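Getting the needle to go in straight

I've been stitching up practice skin at my dining table for longer than I care to admit, and if there's one habit I'd pass on to anybody starting out, it's to slow right down before the first bite. Everything after it gets easier, I promise!

Start by laying your practice pad on a damp tea towel so it doesn't skate about. Make one cut, a short one, and leave it alone. Beginners love to keep trimming the edges to neaten them (I certainly did) and end up with a great ragged canyon that won't close no matter what colour thread you use.

Next, load your needle. Hold it well back from the point, close the jaws firmly, and give the thread a gentle tug to be sure nothing slips. My friend Randa Awwad keeps her thread to 40 centimetres when she's learning a new stitch, and I've come around to it. Longer pieces catch on everything, including your sleeve and the cat.

Now choose your entry spot. Stay close to the edge of the cut and match the distance on the far side as well as you can. Rest the point there and have a good look before you push. If it's leaning, lift it off and set it down again, as often as you please.

Your second instrument should be ready and waiting, not parked off on the towel somewhere. Bring it in slightly open, near the place where you expect the point to come out, so you can take hold without hunting.

The thread deserves a thought too, especially if you tend to stitch over your own tail the way I did all through March. Before you push, sweep it up and off to the side opposite your driving hand, in a loose curve like the black one over the pale tissue here, and check that the point is straight up and down where it touches, just beside the opening. Then go through in one easy movement, and do the next one the same way. 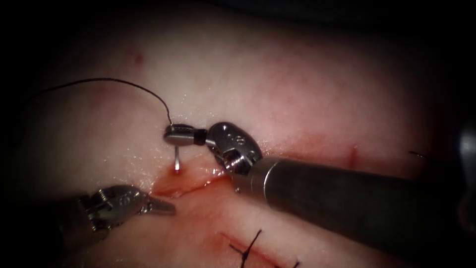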